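Zillthorpe control and perception software – fortnightly meeting
Minutes, 30 Sep 2021
Chair: Ravindra Singhal
Apologies: Britelo integration team (written update received, see item 4)

1. Previous minutes
Accepted with one correction. The gripper timeout was recorded in seconds and should read milliseconds.

2. Planner
The Prullach branch was merged into main. It replaces the fixed joint-space seed with the last valid configuration, which removes most of the elbow flips seen near the sink. Regression set of 996 start and goal pairs was run on the merged build. 54 did not return a path inside the time limit. Most of these have the goal pose close to the faucet, where the collision padding leaves very little room for the gripper.
Discussion on whether to reduce padding globally or per object. Agreed per object. The faucet and the fridge handle get their own values in the scene file; everything else stays as it is.
The cable conduit is still not modelled. A chain of capsules was proposed. Ravindra asked for a cost estimate before anyone starts on it, as each extra capsule slows the collision check.

3. Perception
Segmentation was retrained on 3,000 labelled frames. Results on the cup and the fridge are acceptable. The sink basin is still a problem: reflections leave holes in the depth image and the fitted plane tilts. Two options were put forward:
– mask the basin and use the counter plane only
– average depth over several views before fitting
The first will go in now. The second is deferred to January.
The two burners are the same shape, and the pose tracker sometimes swaps their labels when the arm blocks one of them. A fix using distance from the sink is in review.

4. Logging and tooling
Chaturvedi now writes joint states and camera frames against a single clock. The offset between the two streams was the cause of the jitter reported last time. Joint state logging is set to 100 Hz and should not be changed without a note in the config history.
Britelo report that their replay viewer drops frames on long files. They have asked for a short sample log.
The colour settings in the viewer are still saved per user. Left open, low priority.

5. Actions
Per-object padding in scene file – planning
Capsule chain cost estimate – planning
Basin mask merged and tested – perception
Burner label fix reviewed – perception
Sample log sent to Britelo – Ravindra Singhal

6. Other business
Scene file naming to follow the repository convention. Old names will load with a warning until the next release, then fail. 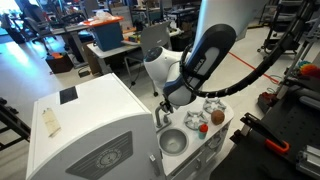

The converter script for old scene files is in the tools folder. It does not carry over comments, so anyone with notes in a scene file should copy them out before running it.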